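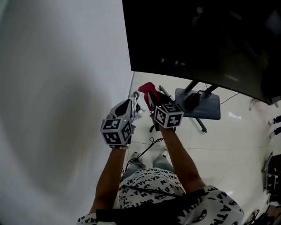

Figure 4. Operator holding the two hand-held grippers, each with a marker cube, while standing.

5.2 Loss of tracking on one side

The most costly fault in the study was a drop-out in the pose of a single gripper. Each gripper is located from the printed patterns on its cube (Figure 4), and the Fusora tracker solves the left and right cubes separately. When one solve fails, the software holds the last good pose and keeps writing. The operator gets no warning, as the indicator light reports power only.

We found the fault in March, when a policy trained on the Farard set drove the right arm into the bench at full speed. The arm's force limit tripped and no one was hurt, but a finger mount cracked. Replaying the training data showed stretches where the right pose was frozen while the jaw width kept changing. Of the 2879 episodes recorded up to 4/16/22, 100 had a frozen stretch longer than 45 frames. Most came from tasks done near the floor, where the operator's wrists turn inward and the cube faces tilt away from the tracking cameras.

We removed these episodes and made two changes. The recorder now stops and sounds a tone if either pose is unchanged for 10 frames while the jaw moves. Playback on the arms is also limited to half speed until a policy has passed the Ezzat bench check. Shorter freezes were left in the set, and we have not measured their effect.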